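About Prullow

Who we are

Prullow is a small robot learning group. Started in a back office in Pernholm, still there, more desks now. We teach robot grippers to pick up ordinary things, and we do most of the teaching in simulation before a real arm gets anywhere near it.

Some of us came from warehouse work, some from university labs, a couple from game graphics. It shows in the code.

What we work on

One question mostly. If a policy only ever trained in a rendered world, how plain can that world be before the real robot stops behaving? Everyone adds more. More textures, more lights, more clutter. We went the other way and started taking stuff out. Flat gray background, simple shading, a handful of objects, a view that looks out past the gripper. Cheap to render, quick to reset, easy to see what went wrong. 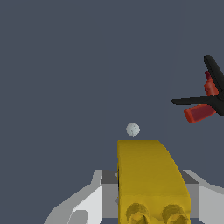

How the method works

We call it Flunden. Short version:

Start with a bare scene and a few objects that are nothing alike. A ball, a block, something awkward with arms on it. Place them at random, let the policy try, keep the tries that worked and learn from those. Then change one thing at a time — gripper offset, object size, camera angle — and train again. Never two changes in the same round. We broke that rule once and lost most of a September figuring out which change did the damage.

A full run is 23 rounds, 600 episodes each. Fits on the machines we own, no rented cluster.

The awkward objects teach us the most. A sphere has one sensible answer for a two-finger gripper, close on the middle. A spring clamp has lots of answers and most of them are bad. Grab a handle, it swings. Grab near the jaw, it tips. So we look at clamp results first and dont get excited about a good sphere score.

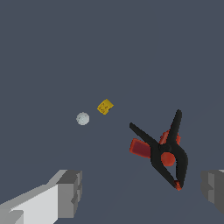
Sphere, cube and clamp between the gripper fingers, Flunden simulation.

What we've found so far

Plain scenes do fine for picking up single objects. Moving to the real arm took 3 rounds of fine tuning, where our older textured setup needed 11. That surprised us, we reran it, same answer.

They do less well when things are touching. Policy seems to lean on the clean gap between objects and when the gap goes away it hesitates, or goes for both. Still open. Our current guess is that contact needs its own rounds early on, not bolted on the end. Testing that now.

Shiny objects are also bad. Not a shock, there is nothing shiny in training.

Where the real arm lives

Kerslake, our test bench, is down the hall from the office. One arm, one table, same type of gripper as in the sim. Anything we publish has to run on Kerslake first. If it only works in the renderer we say so in the write up, and there are a few of those on the results page allready.

Working with us

We take on a small number of joint projects, usually with people who have a picking problem and some patience. Send the objects if you can, or measurements if you cant. Students welcome for longer stays, short ones don't really work, the setup alone eats the first weeks.

Scene files and training settings are under Downloads. Older versions are on request — the naming is a mess, sorry. Visits to Pernholm by arrangement, mornings are best, the arm is usually busy after lunch.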